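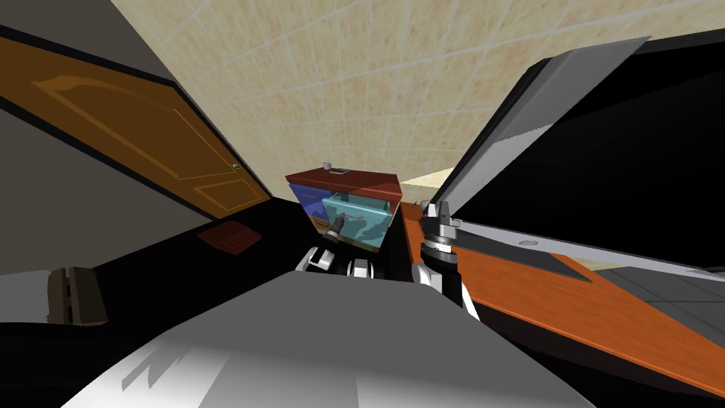 Griltosell Finish Terms is a table of color and finish names taken from printed furniture catalogs, with each name assigned to a plain color family. It was built for people who maintain secondhand listings, inventory systems and estate records, where the same paint or stain turns up under many trade names. The family labels are coarse by design. The open teal drawer at the top of this page would be filed under blue-green, and so would a drawer whose catalog called it lagoon, spruce mist or harbor. The catalog wording is always kept in its own column, so no information is lost when rows are grouped by family. Release date: 2019-09-01.

Contents of the release

terms.csv – one row for each finish name as printed in a given catalog
families.csv – the list of color families and their definitions
sources.csv – one row per catalog, with publisher code, page range consulted and condition notes
merges.csv – pairs of names judged to be the same finish, with the grounds for the decision
CHANGES.txt – differences from the May release

All files are UTF-8 with Unix line endings. Fields are separated by commas and quoted only where the content requires it. The first line of each CSV file holds the column names. Empty fields mean that the value was not printed in the source. The string "unreadable" means that a value was printed and could not be made out.

Source material

The terms come from 56 catalogs held in the Wilmont trade paper collection. Most are sales catalogs intended for retailers. A smaller group consists of finish cards and touch-up guides, which tend to use shorter names and are more consistent from one year to the next. Price lists without finish names were left out, as were upholstery books.

Catalogs were read page by page. A name was recorded the first time it appeared in a catalog and again only if the spelling or the swatch changed. Cover art and advertising slogans were ignored. Where a name appeared only in an order code, the code was expanded using the key printed in the same catalog. Codes without a key are listed in terms.csv with the name field empty.

Columns in terms.csv

term_id: stable identifier, never reused after a row is withdrawn
source_id: matches source_id in sources.csv
term_raw: the name exactly as printed, including capitals and hyphens
term_norm: lowercase form with punctuation removed
surface: one of paint, stain, clear, metal, other
family: matches family in families.csv
swatch: yes, no or unclear
confidence: high, medium or low
note: free text

The surface column describes the coating, and says nothing about what lies beneath it. A piece sold in a walnut stain is entered as stain whether or not the catalog states the species. Words such as oak, cherry and walnut are treated as color words unless the catalog gives a separate line for the timber. Users who want the timber itself should look in the note column, where it is recorded when known.

Color families

There are 15 families. Each is defined in families.csv by a short description, a list of typical trade names and a list of near neighbors. The families were drawn up before coding began and were revised once. The revision split the former brown family in two, brown and red-brown, and folded cream into off-white.

Labels were assigned by reading the printed name and, where a swatch was present, by looking at the swatch in daylight next to a reference card. When name and swatch disagreed, the swatch decided the family and the disagreement was noted. Old swatches fade and yellow. Rows where this was suspected are marked low in the confidence column, and they are concentrated in the whites and pale greens.
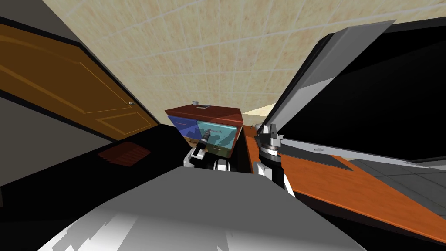

A user of the May release objected that the line between brown and red-brown was of little practical value, as mahogany and cherry names landed on both sides of it depending on the publisher. The report was correct for the May data. Coders had followed the name in some catalogs and the swatch in others. All rows in the two families have been checked again under the swatch-first rule, and the affected identifiers are listed in CHANGES.txt. The same user asked for the families to be merged again. They remain separate in this release, and a merged label can be produced by replacing red-brown with brown in the family column.

Merging of names

Publishers often sold one finish under several names, or gave an old name to a new finish. A pair was entered in merges.csv only when at least one of the following held:

the catalogs share a finish code for both names
a later catalog states that one name replaces the other
a touch-up guide lists the same filler stick for both

Similar wording alone was never enough. Lists supplied by Flondov, a refinishing supplier, were used to find candidate pairs and do not count as evidence in themselves. Merges are symmetric and are not chained automatically. If A is paired with B and B with C, no row is created for A and C unless that pair meets the test as well.

Quality checks

Every row was entered by one coder and checked by a second against the scanned page. Disagreements over family were settled by a third reading, done without sight of the first two labels. Some 3 percent of rows needed that third reading, most of them gray names with a green or blue cast. Disagreements over spelling were settled by going back to the paper copy.

Automatic checks confirm that every source_id and family value exists in its parent file, that term_id values are unique, and that term_norm can be regenerated from term_raw. The script is included as check.py and has no dependencies outside the standard library.

Known problems

The collection leans heavily toward bedroom and dining furniture. Kitchen and office finishes are thin, and painted children's furniture is nearly absent.

Metal finishes cover hardware only. Brass, bronze and nickel names are not divided any further.

Scandinavian names from the Hafþórsson import catalogs keep their original spelling in term_raw. The term_norm column drops accents and writes þ as th, which can create false matches with English names. Filter on source_id if this matters.

The dates in sources.csv are publication dates where printed and estimates otherwise. An estimated date ends in a question mark and will fail to parse as a number.

Uses that are not supported

The family labels should not be used to match paint for repair work. No measured color values are included, and none can be derived from the data. The table is also unsuited to dating a piece of furniture from its finish name, as many names stayed in print long after the finish had changed.

License and corrections

The table may be copied and adapted for any purpose provided the name of the data set is kept with it. Scans of the catalogs are not part of the release and cannot be supplied on request.

Corrections should give the term_id, the column and the proposed value, with a page reference if one is available. Accepted corrections go into the next release. Rows are never edited in place between releases.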